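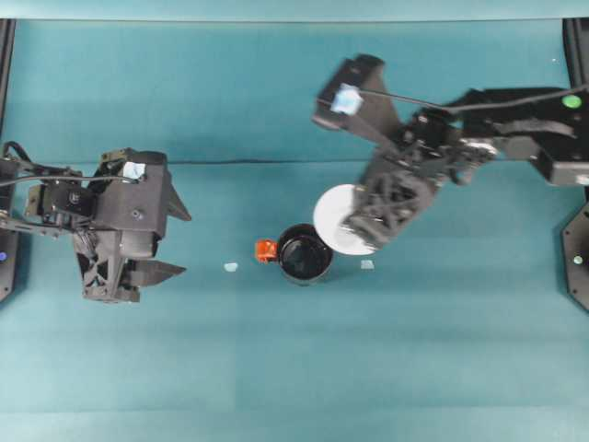

The two arms at the bench, with the cup and plate set out.

Workshop diary, 2019-09-03
Entry by Farzana Liyanage

The bench was occupied from two o'clock until the building closed. Members present were myself and Mr Sheikh, who had charge of the left arm. The wood lathe was in use by others for the first hour and the extractor made conversation difficult.

The teal covering has been kept. Mr Sheikh had proposed a return to bare board, but the cloth gives good contrast against the white plate and it was agreed to leave the matter until October. Light blue tape marks have been laid on the surface either side of the cup. Members using the bench for other work are asked not to lift them. Tape of the same colour has been put on both grippers.

The revised fingers were printed at Trostow over the weekend and fitted this afternoon. The open lattice on the lower part was retained from the earlier pattern, as the solid version was too heavy for the wrist servo. One bracket on the right arm required filing before the screws would seat. The work took almost 2 hours, against the 20 minutes entered in the plan.

Trials began at half past four. The task was to take the cup by its orange handle with the left gripper and to place it on the plate, the right gripper holding the plate steady. Of 20 attempts, 11 were completed. In most of the failures the left gripper closed short of the handle. On two occasions the plate was pushed out of position by the right arm, and I have reduced the speed of that movement accordingly.

The Gruvera controller stopped once without a message and was restarted. I have written to the supplier. The cable on the right arm remains longer than I should like. It is to be shortened and clipped before the next session, and Mr Sheikh will bring the clips.

Expenditure to date stands at 83 pounds, excluding the servos. The receipt for the printing is in the Utell folder.

Power was switched off at the wall at ten to seven. The key was returned.

Shares: 11
Comments (3)

tomasz_b
Is the finger file available? I have the same trouble with weight at the wrist.

F. Liyanage
It will be placed in the shared folder once the bracket has been corrected.

Mossop
A rubber facing on the lower finger helped with mine. Cut from a bicycle inner tube.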